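Shared Rules for the Picking Bench

When Wutside and Biltico agreed to compare their bin-picking results, the two groups found that their test methods had little in common. The practice guide they issued in April is an attempt to settle the matter. It runs to 18 pages and covers setup, cable routing, scoring and record keeping.

The guide asks that each bin be fixed to the bench before a run begins, and that scratches and worn patches be noted on the setup sheet. Cables must be checked through the full reach of the arm – a step that Pathirana had left to the judgment of its operators.

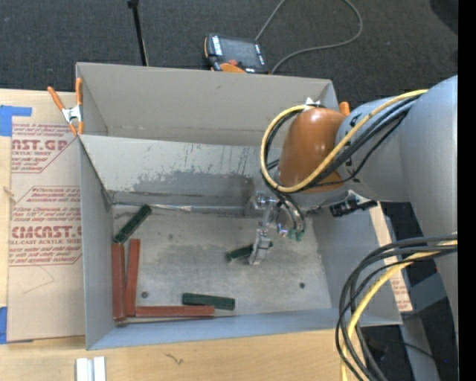 A gripper at work among red and green blocks in a clamped gray bin.

Scoring drew the most comment. Each layout of blocks is now repeated 10 times, and a pick that needs a human hand is recorded as a failure. Narneo, which reviewed 181 runs against the draft, asked for a separate entry for blocks resting against a wall or in a corner. The request was accepted.

Records are to be kept for 5 years. A revised edition will address mixed parts and soft packaging.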